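Two Weeks with the Mondard Two-Arm Garden Simulator
By Hooman Salehi
25 December 2020
4 min read

I'll start with the fault, as it's why most of you wrote to me: yes, the left gripper really does lock shut, and yes, it took me far too long to find out why. I still love this thing!

Mondard is a simulator for two-armed robots, sold with a set of outdoor worlds, and I bought it to rehearse plant handling before letting our real arms anywhere near a real pot. The garden world is the one I've lived in. You get both grippers, a first-person view, a proper contact log, and a scene editor so easy that I was moving shrubs within 16 minutes of installing it. I've paid a lot more for tools that did a lot less.

The trouble came on a simple job. Reach down with the left arm, close on the small plant, lift, hold, put it back. I ran it 100 times overnight with the stock settings, and in the morning the log showed 7 runs where the left jaws had closed and then refused every open command until the world was reset. The right arm never did it once. On a screen that's a shrug and a restart. On hardware it's a motor pushing against something it can't let go of, with a person probably reaching in to help, and that's the bit that bothered me.
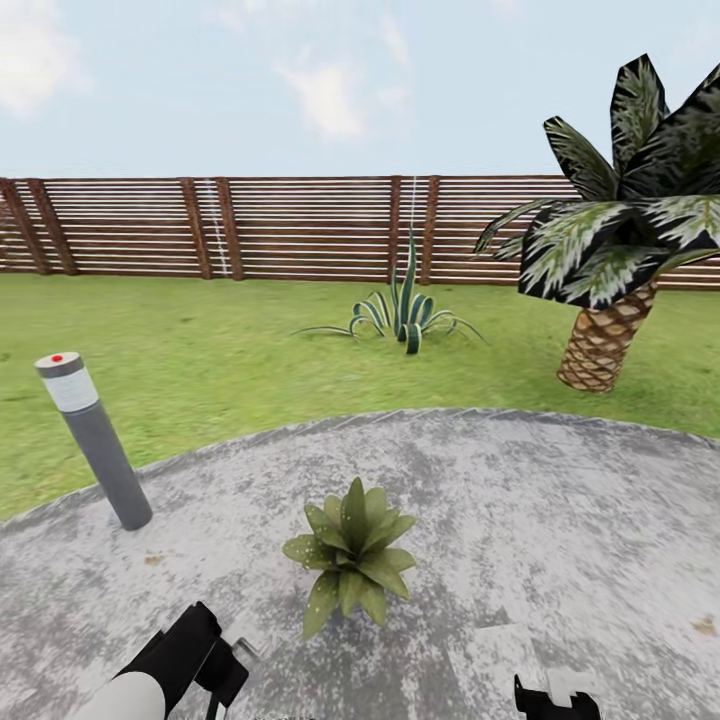
My first guess was the plant. Leaves are awful for contact solvers - thin, angled, lots of tiny surfaces - so I swapped in a plain block and ran the batch again. Same lockup. Then I blamed the slope of the concrete (it has none), then my own script, which had earned some suspicion but was innocent this time.

What finally cracked it was the contact log. When the force reading jumps past the limit in a single step, the safety stop trips, as it should, but on the left arm the stop flag isn't cleared by the normal release command. One arm's handler has the line and the other's doesn't. It's at line 687 of the gripper config, if you want to go and look. Copy the release entry across from the right arm, restart, done. I've had no lockups since.

I sent all this to Golestani, the firm behind it, and got a friendly answer with a promise of a patch. Great! I'd also like a warning on the main panel when a stop is being held, because at the moment it's buried two menus deep, and a held stop is something you want shouted at you.

Smaller gripes: the fan noise on my laptop is heroic, and the Wastell controller I use needs its axes flipped by hand every session.

Would I buy it again? In a heartbeat. Just fix that line before you trust an overnight run, and please don't carry a stock config straight over to real arms. I'm trying the Fluvonport dock world next and will post the settings when I have them.

Contact | Copyright 2020 Hooman Salehi | Back to top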